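Hurow handheld gripper kit, worth the money for a small shop?
Forum: Robot Arms and Grippers > Kits and Reviews

quollridge
Posted 7:40 pm

Hi all, long-time reader and very occasional poster. I've had the Hurow handheld kit since September and promised a couple of you in the other thread that I'd write it up properly, so get yourself a cuppa because I do go on a bit.

For anyone who missed the earlier chat, we're a small outfit in Niltdale that packs orders for other people's online shops, mostly kitchen bits and pieces. We'd like an arm to do the dull part of the job, lifting small things into wire baskets, and the arm people we spoke to wanted demonstrations of our own goods before they'd quote. Hence the kit. You hold the gripper, squeeze the trigger, do the task the way you'd like the arm to do it, and the recordings go off to be trained on.

I paid $420 for the pair, plus postage, and that included the mounting plates, a bag of screws and one spare set of finger pads. They turned up well packed. Setup took me most of an evening, though a fair bit of that was me putting a plate on the wrong way round and having to start over.
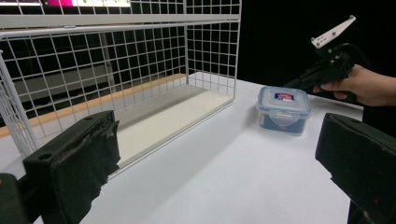
What I like most is the weight. I've got dodgy wrists and I can do a decent stretch with one in each hand before I feel it, which I couldn't say for the Ekari demo unit we had on loan last year (lovely thing, but it was like waving a cordless drill about). The trigger is smooth and has a good long travel, so you can close gently on a light container without skating it across the table. The jaws open wide enough for nearly everything we pack, too.

What I don't like is the padding on the fingers. It's grippy when new, and then it starts to fray and curl along the edge, and once that happens the edge catches on anything with a clip or a lip. Mine were looking sad after 211 recordings. The spares are cheap enough but I do think they should last longer than that!

Overall I'm happy. Very glad to answer questions if anyone's on the fence.

saltbush_dan
Posted 8:15 pm

Great write-up, thank you for taking the time. Did you try the fingers on anything with a shiny lid? We do a lot of snap-lock tubs and I worry about the side clips.

quollridge
Posted 8:32 pm

We do a lot of those as well. If you come at the tub square on the plain sides you're right as rain. If you pinch it across the clips you'll sometimes pop one, and then you've got a lid half off and a recording to throw away. I tell whoever's on it to turn their wrist first and then come down. It feels fussy for the first morning and after that your hands just do it.

pinion9
Posted 9:04 pm

I'm going to be the grump, sorry. I had the same kit for 8 weeks and sent it back. The pads were the least of it for me. There was enough play in one of my jaws that the two fingers didn't meet evenly, and support's answer was to tighten the screws, which I'd already done twice. For that money I'd want the fingers to line up out of the box. The Pandey one costs more but it's a much stiffer build and I haven't had to touch it.

quollridge
Posted 9:20 pm

Fair enough, and I'd have been cranky too. Both of mine close evenly, so it may be that you got a bad one, or that I got two good ones. I did look at the Pandey and it's a beautiful bit of gear, but it was well past what I could get signed off for something we might only need for one season.

looncall
Posted 9:31 pm

Bit of both from me. We've run the Hurow and the Pandey side by side and I don't think it's fair to call either one a dud. The Pandey is stiffer, no argument, but our casual staff kept reaching for the Hurow because it was nicer to hold, and we got more good recordings out of it simply for that. We did replace the pads with our own rubber, cut with scissors and stuck down with double-sided tape. Ugly as anything and it has held up beautifully.

pinion9
Posted 9:48 pm

See, I don't love that as an answer. You change the pad and you've changed the grip, and then whatever you fit to the arm has to match or your recordings are off. I'd sooner pay for the one that arrives right.

looncall
Posted 9:55 pm

We put the same rubber on the arm. But yes, point taken, you have to remember to do it.

saltbush_dan
Posted 10:10 pm

Thanks everyone, this is more useful than anything on the sellers' pages. Quollridge, last one from me, did you buy the recording service from them too or only the hardware?

quollridge
Posted 10:26 pm

Hardware only! The service looked fine but it was priced by the month and we work in fits and starts, so I'd have been paying for weeks when the grippers sat in a drawer. I've asked for another 9 sets of pads and will report back when I've seen whether the new batch is any better. Pinion9, if you still have the emails from support I'd be keen to know what date yours was made, in case it's a batch thing.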